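We use cookies to improve your experience on this site. By continuing to browse you agree to our use of cookies. Accept

Machines still slow at small chores, Wekitness trial finds

January 5, 2018
By Henk Desmet

A robot arm can lift a car door all day without getting tired. To clean up after a staff meeting is still a different matter, according to the first results of a trial at Wekitness, the company that runs shared workshops and offices for small manufacturers.

The trial started in April last year with 12 everyday chores, chosen by the people who normally do them. Among them were folding tea towels, sorting screws into trays, emptying a dishwasher, wiping down a bench, cleaning a whiteboard and putting stock back on the shelf after a customer has moved it. Two suppliers took part. Girkel brought an arm on a wheeled base, and Futen brought a fixed arm which is bolted beside the workbench.

To pass, a machine had to finish a chore 12 times in a row without help from a person. Only the screw sorting and the shelf stocking have passed so far, and the shelf stocking passed only with boxes. When the stock was in soft bags, the arm dropped it or squeezed it too hard, and the trial had to be stopped and started again.

"People see a video of a robot making a coffee and they think the problem is finished," said Sohail Baloch, who leads the trial. "Then you move the cup a little to the left and the robot makes coffee on the table. We wanted to know what happens on an ordinary morning, when things are not where you left them."

Mr. Baloch said that the dishwasher was the biggest disappointment. Plates were handled well, but cutlery was not. The arm from Futen needed 300 seconds to empty one basket of forks and spoons, and one of the kitchen staff did the same work while she was speaking on the telephone. The tea towels were a little better than expected – the arm from Girkel learned to fold them in half, although the second fold was often crooked.

Both suppliers say that the speed will improve with new software. Futen has also asked that the cutlery be placed in a different basket with wider compartments. Wekitness has refused this for the moment, as it wants to test the machines in the kitchen that it has and not in a kitchen built for the machine.

The cleaning of whiteboards was added to the list almost as a joke, but it has become one of the more interesting parts of the work. Each workshop uses several small boards for the daily jobs, and at the end of a shift they must be clean for the next team. For a person this takes a few seconds. For a machine it means finding the eraser, closing on it at the correct angle, pressing with an even force and knowing when to stop.

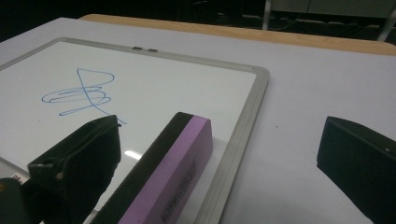 Wiping has turned out to be harder than gripping. A foam eraser forgives a lot when two fingers close on it, but it only cleans well if the felt lies flat on the board. When it rests at a slant on the surface, as it does with the lavender one near the blue marker scribble, the machine must first decide how to turn it. The gloss of the board is a second difficulty, because a bright reflection can look to the software like something that should be wiped away. In one test the Girkel arm kept rubbing at the reflection of a lamp until it was switched off.

Nkuna, a small company which designs grippers, will join the project for the next stage. It will supply softer fingers for the dishwasher and whiteboard chores. The next stage will take 6 months and the list of chores will stay the same, so that the results can be compared.

Staff in the workshops seem to be more curious than worried. Some have asked whether the arm could take over the sweeping of the floor, which is not on the list. Others would prefer that it stays away from their bench until it is faster.

Mr. Baloch does not expect that any of the machines will be bought at the end of the trial. "Maybe the one for the screws," he said. "For the kitchen we still have a schedule on the fridge – and my own name is on it this week."

The full results by chore will be sent to all workshop members after the next stage is completed.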